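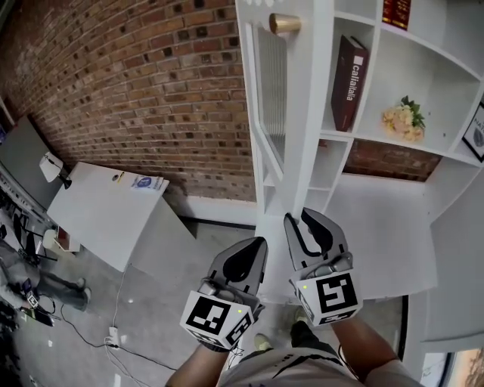

The white shelving unit, with the frosted glass door and the brick wall behind.

Shelving unit: what goes where

The white shelving unit is back in use after the February repainting, and a few people have asked what belongs on it. Puspita Wuisan and Darmawan Majimbun went through it one afternoon and settled the following.

The upper cubbies are for display. The dark red pieces stay there, including the one with "callalla" on the spine. It tends to lean, so please stand it up against the side of the cubby when you put it back. The cream and yellow flowers go in the compartment next to it. They are artificial and need no water - a dry cloth every few weeks is enough. The black-bordered frame stays in its own cubby at the end.

The wide lower shelf is for things in use that day. Please clear it by 6 p.m. Anything left overnight will be moved to the box in the hall and kept there for 30 days.

The narrow door with the ribbed glass opens by the brass-colored knob. Pull the knob straight toward you and don't lift it. It was tightened twice last year and Yanti Chin would like to avoid a third time. If it feels loose, leave a note at the front desk.

Cleaning: wipe the shelves and posts with a damp cloth, then a dry one. No spray on the glass. The ribs hold on to it and it dries in streaks. Dust also comes off the brick through the gap at the back, so the lower shelf needs wiping more often than the rest. The rota has 2 people on it for the month, Aisyah Ngui and Puspita Purba, and could use another.

We had a quote from Forkberg for a back panel to close the gap. It came in higher than expected and the delivery time was 3 weeks, so it has been put off until the fall. The brick stays visible for now, and several readers have said they prefer it that way.

Books for lending do not go on this unit. They are still on the Temska shelves by the stairs, sorted by author - returns go in the tray on top.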